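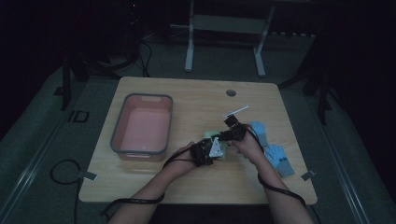
An empty bin, pink on the inside, on a wooden table.

The Low Note

So the first thing you should know about my cousin Baldur is that he can sing a note so low you feel it in your shoes. The second thing is that he hates doing it. He has hated it ever since he was fourteen, when his voice dropped overnight and our grandmother made him say grace at Easter and the dog left the room.

I run the choir in Skudetdale. I say run, but mostly I unlock the church hall and make the tea and wave my arms until we all stop at more or less the same time. We have eleven singers. Ten of them are sopranos or think they are. The other one is Wellington, who is seventy-four and calls himself a bass, and he really was one, up until his operation.

Every April there's a singing festival over in Brirness, which is six miles down the valley and about a hundred years ahead of us (they have a bakery with seats!). The Brirness choir is run by Vibeke Þorgeirsson. Vibeke and I were at school together. She once told me, kindly, with her hand on my arm, that enthusiasm is a kind of musicianship too. I have thought about that sentence every single day for nineteen years.

This spring the festival people picked a set piece for everybody to sing, an old hymn called "Aryee," and at the very end of "Aryee" there's a note for the basses that goes down and down like someone dropping a piano into a well. You can leave it out. It's even printed small, in brackets, like an apology. But I played it on the hall piano, all by myself one night with my coat on, and the whole tune suddenly made sense, and I thought, oh, I have to have that.

I drove straight to Baldur's. He was under his truck.

"No," he said.

"I haven't asked you anything!"

"You've got your choir face on, Lærke. I can see it from here."

He could only see my ankles, but he was right. I sat down on an upturned bucket and told him about the note. I told him it was one note. I told him he could stand at the back behind Wellington and wear whatever he wanted, and that I would never ask him for anything again, which we both knew was a lie. He went on clanking away at something. Then he slid out and looked at me with oil on his chin.

"How long is it?"

"How long is what?"

"The note."

I counted on my fingers. "Four bars. It's slow, though."

"And Vibeke's going to be there?"

"Well, obviously Vibeke's going to be there."

He slid back under the truck. I took that as a yes, and I brought him a casserole the next evening so it would be harder to take back.

He came to exactly two rehearsals. At the first one he stood there in his work jacket and didn't open his mouth, and the sopranos all patted their hair. At the second one we got to the last page, and I pointed at him, and he looked at the floor and let it go.

I don't know how to tell you what it was like. The windows buzzed in their frames. Wellington, who was right in front of him, took hold of the chair back and closed his eyes. And Sólveig, who is our oldest soprano and has buried three husbands without missing a practice, sat down and said a word I had never heard her say.

"Was that all right?" said Baldur.

Then, the night before the festival, he lost his voice.

He didn't even call to tell me, because how could he? He turned up at my back door at ten o'clock with a scarf around his neck and a note on the back of a feed bill. It said SORRY. Underneath, smaller, it said THROAT. I gave him everything in the house. Honey, salt water, a spoonful of Stamovell, which is this brown stuff my mother swore by for chests and which I'm fairly sure had gone off in the cupboard. He drank all of it, poor man. In the morning he could manage a sort of squeak.

"Come anyway," I said. "Stand there. At least you'll look low."

We went over in Wellington's van with the sheet music sliding all over the floor. Brirness was packed. They said afterward there were 1000 people through the doors that day, and I believe it, I think I apologized to most of them on my way to the bathroom. Vibeke's lot went on right before us. They had folders! Matching ones, dark green, and they opened them all at once, with one little slap. They sang "Aryee" like a glass of cold water and when they got to the end they skipped the low note, and nobody minded one bit, and everyone clapped.

Vibeke passed me on the steps. "You'll be lovely," she said, and there was the hand again, on the same arm.

I'd love to tell you I had a plan. I had a cough drop stuck to the inside of my pocket, and eleven people looking at me, and Baldur at the back with his scarf on, staring at the ceiling. We started. We were fine! We were a tiny bit flat in the second verse, but we were flat together. Sólveig came in early and then held on until the rest of us caught up, the way she does. And all the time I could see that last page coming toward me like a gate you know is shut.

I had told them in the van, leave it out, we'll finish on the chord like everyone else. So we got to the chord. I held it. I was just about to bring my hands down.

And Wellington opened his mouth.

He didn't have it, of course. He hadn't had it in years. What came out was mostly breath, with a kind of creak at the bottom of it, like a boat moving against a dock. But it was going the right way. It went down and down, and when it ran out there was the squeak behind him, Baldur, bright red, squeaking the same note I don't know how many octaves too high. And I stood there with my arms up and let them have all four bars.

It was a funny sort of quiet after that. Somebody in the front row laughed, but nicely, I think. Then the clapping came, and it was ordinary clapping, the same as anybody got.

We came fifth. There were six choirs.

Vibeke found me by the coats. I had my answer all ready, I'd been working on it since I was twenty, and she just stood there twisting the strap of her bag.

"Who's your bass?" she said. "The old one."

"Wellington."

"He used to sing with my father," she said. "I didn't know he was still going. Would he mind if I said hello?"

So I took her over. He was sitting on the step of the van with his shoes off, eating a bun from the bakery with seats, and he moved across to make room for her, and then there wasn't any room for me, so I went to look for Baldur.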